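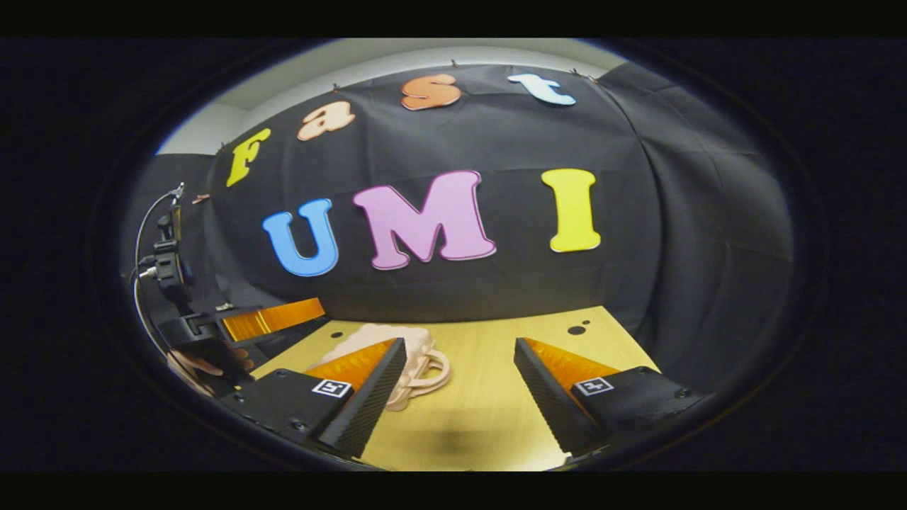 Le mot « Fast » en lettres découpées, sur fond de tissu noir.

Mesurer les paramètres Thiele-Small d'un haut-parleur chez soi

Publié le vendredi 26 octobre

Bon, on me le demande à chaque fois que je parle d'un caisson sur ce site, alors je m'y mets enfin : comment je mesure mes haut-parleurs avant de calculer la charge. Fs, Qts, Vas, tout ça. J'ai longtemps fait confiance à la fiche du fabricant, et puis en septembre j'ai acheté une paire de graves Baltton d'occasion dont la fiche n'existait plus nulle part, sauf un scan tout flou où on ne distinguait pas les 3 des 8. Il a bien fallu sortir les fils !

Je préviens, je ne suis pas ingénieur. La méthode est archi-classique (mesure d'impédance à l'air libre, puis avec une masse ajoutée) et n'importe quel bouquin sur les enceintes en donne la théorie. Moi je vous raconte plutôt comment ça se passe sur un coin d'établi, avec les bêtises que j'ai faites.

Ce qu'il vous faut

Une carte son externe avec une sortie casque costaude et 2 entrées ligne. La mienne est une vieille Dalsgaard achetée pour enregistrer de la guitare, elle convient très bien. Évitez la prise micro de l'ordinateur portable, elle est souvent mono et elle sature pour un rien.

Une résistance de puissance, dite de référence. J'en prends une de valeur assez proche de l'impédance maximale qui m'intéresse, ou franchement plus basse si la sortie casque manque de jus. L'important est de connaître sa vraie valeur, donc on la passe à l'ohmmètre et on note le résultat au feutre directement dessus.

Une deuxième résistance, bien connue elle aussi, pour vérifier le montage. On en reparle plus bas.

Un logiciel qui sait faire une mesure d'impédance. J'utilise Tirnholm, par habitude, mais les menus se ressemblent d'un programme à l'autre. Il doit pouvoir envoyer un balayage et lire deux voies en même temps.

De la pâte adhésive (celle pour les posters), une balance de cuisine correcte, un mètre ruban, des pinces crocodiles. Et un fauteuil pas trop loin, le rodage c'est long.

Roder le haut-parleur

Un haut-parleur neuf a une suspension raide. Si vous le mesurez au sortir du carton, vous trouverez une Fs trop haute et un Vas trop petit, et vous construirez une caisse à côté de la plaque. Je branche donc le bestiau sur un ampli, à l'air libre, avec un sinus très grave, en dessous de la résonance, et je monte doucement jusqu'à ce que la membrane bouge bien sans jamais talonner. Si ça claque, on baisse tout de suite. Je laisse tourner une soirée, puis je coupe et je laisse refroidir. La bobine chauffe pendant le rodage, et une bobine chaude n'a pas la même résistance qu'une froide, ce qui fausse la Re et, derrière, presque tout le reste.

Pour des haut-parleurs qui ont déjà servi, comme mes Baltton, un rodage plus court fait l'affaire. Je leur ai donné 30 minutes, histoire d'assouplir des suspensions qui avaient dormi dans une cave.

Le branchement

La sortie casque (une seule voie, la gauche par exemple) va sur une patte de la résistance de référence. L'autre patte de la résistance va sur le plus du haut-parleur. Le moins du haut-parleur retourne à la masse de la sortie. Jusque-là, c'est un bête diviseur de tension.

Ensuite les entrées : la droite se branche avant la résistance, côté sortie casque, et la gauche après, côté haut-parleur. Les masses des deux entrées vont sur la masse de la sortie. Vérifiez dans l'aide de votre logiciel quelle voie il attend à quel endroit, parce que certains font l'inverse ! J'ai passé un après-midi entier à contempler une courbe qui ne ressemblait à rien à cause de ça.

Attention aussi aux sorties symétriques. Si votre carte sort en symétrique, on ne relie surtout pas le point froid à la masse au petit bonheur, on lit la notice d'abord. Et même chose si vous voulez mettre un ampli de puissance entre la carte et le montage : c'est faisable, mais il faut atténuer ce qui revient dans les entrées, sinon elles partent en fumée. Pour débuter, restez sur la sortie casque.

L'étalonnage

Étape que tout le monde a envie de sauter, moi le premier. On retire le haut-parleur, on laisse les deux entrées voir le même signal et on demande au logiciel de compenser l'écart entre les voies. Puis on met la deuxième résistance à la place du haut-parleur et on lance une mesure. On doit obtenir une droite bien plate, à la bonne valeur, avec une phase collée à zéro. Si la droite remonte dans l'extrême grave, regardez du côté des condensateurs d'entrée de la carte (ou d'un étalonnage mal fait). Si la valeur est décalée partout de la même quantité, c'est en général la résistance des fils et des pinces. Des fils plus courts, des pinces moins oxydées, et hop.

Un lecteur, Kuo-hua Leung, m'a écrit qu'il soudait carrément ses fils au lieu d'utiliser des pinces. Il a raison, c'est plus propre, mais je suis paresseux.

Première mesure, à l'air libre

Le haut-parleur doit être tenu fermement, loin des murs et de la table. L'idéal serait de le serrer par l'aimant dans un étau, membrane à la verticale comme dans l'enceinte. Ne le posez pas sur l'aimant si le noyau est percé d'un évent, vous boucheriez le trou et la courbe s'en ressentirait. Et pas de vis qui traînent à côté, je ne vous fais pas un dessin.

Avant tout, mesurez la résistance continue de la bobine, Re, à l'ohmmètre. Court-circuitez d'abord les cordons pour connaître leur résistance à eux, et retranchez-la. Cette valeur se tape à la main dans le logiciel, ne le laissez pas la deviner.

Ensuite on lance le balayage. Je pars du plus bas que la carte sait faire et je monte jusqu'à 3000 Hz pour un grave, ça suffit largement pour voir la résonance et le début de la remontée due à l'inductance. Le niveau doit rester faible, les paramètres Thiele-Small sont définis en petits signaux. On voit alors apparaître la fameuse bosse : son sommet donne Fs, et sa forme donne Qms et Qes. Le logiciel calcule les deux et en tire Qts.

Regardez la courbe avant de regarder les chiffres. Elle doit être lisse. Une petite dent sur le flanc de la bosse, c'est souvent quelque chose qui vibre, l'étau, une cosse, la table. Des gribouillis dans tout le grave, c'est du bruit : fermez la fenêtre, arrêtez la machine à laver, faites une moyenne de plusieurs balayages. Un haut-parleur est aussi un micro, et un gros grave entend passer les camions.

Seconde mesure, avec la masse

Pour le Vas, on alourdit la membrane d'une masse connue et on regarde de combien la résonance descend. Je roule un boudin de pâte adhésive, je le pèse, et je le répartis en couronne autour du cache-noyau, bien symétrique. Sur mes Baltton j'ai mis 30 grammes. Il faut que Fs baisse nettement, d'un bon quart environ. Trop peu de masse et le calcul devient très sensible à la moindre erreur, trop et la membrane s'affaisse.

Appuyez pour que ça tienne, mais tout doux sur les membranes papier (j'en ai une qui garde la trace de mon pouce). Pas d'aimant en guise de masse, évidemment !

On relance exactement le même balayage, même niveau, même position, sans toucher au reste. Pour ceux qui aiment vérifier à la main : on divise Fs par la fréquence obtenue avec la masse, on met le tout au carré, on enlève un, et la masse ajoutée divisée par ce résultat donne la masse mobile Mms. De là on remonte à la souplesse de la suspension, puis au Vas.

Il manque encore la surface de membrane, Sd. Mesurez le diamètre du milieu de la suspension d'un côté au milieu de la suspension de l'autre. Soignez cette mesure, car Sd intervient au carré dans le Vas et une petite erreur au mètre ruban se paye cher.

Est-ce que mes chiffres sont bons ?

Quelques vérifications que je fais toujours. Qts doit être plus petit que Qes et que Qms. Les deux haut-parleurs d'une même paire doivent donner des Fs voisines, et si le Vas de l'un est plus grand, sa Fs est normalement plus basse, ce qui se compense en bonne partie dans la caisse. Sur le forum Trelorgate, Soon-im Jin a expliqué ça bien mieux que moi dans un fil sur les écarts de production, allez lire.

Refaites aussi la mesure avec masse une seconde fois, en enlevant puis en remettant la pâte. Si les deux Vas n'ont rien à voir, la couronne était mal collée ou la balance raconte des histoires.

Et donnez des noms clairs à vos fichiers, avec la référence du haut-parleur, « air » ou « masse », et la valeur de la masse. Mon dossier de mesures contient 272 fichiers dont une bonne partie s'appelle « test », « test bis » ou « test bon », je ne sais plus du tout à quoi ils correspondent.

La prochaine fois je reprends les valeurs des Baltton et on calcule le volume en clos. Si vous coincez sur l'étalonnage, mettez la courbe de votre résistance en commentaire avec le modèle de la carte son, je regarde ça le soir.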